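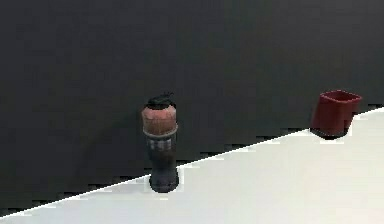
Bild: Simulation, Houshang Bahrami / Vidmar

Flasche in den Becher: Demos per Fernsteuerung aufnehmen

Vidmar wirbt damit, 13 Vorführungen würden reichen. Ich habe 74 gebraucht, und stellt man die Flasche näher an die Tischkante, greift die Policy immer noch gern daneben.

1. Szene zurücksetzen. Flasche aufrecht, roter Behälter rechts davon mit Abstand.
2. Aufnahme starten, dann erst den Arm bewegen.
3. Die Flasche am hellen Ring unter der Schulter anfahren. Der untere Teil ist fast schwarz und hebt sich kaum vom Hintergrund ab.
4. Langsam schließen, anheben, über den Behälter fahren, loslassen.
5. Verwackelte Durchgänge löschen – auch die, die am Ende geklappt haben.

Startpositionen variieren, sonst lernt das Modell eine einzige Bahn auswendig.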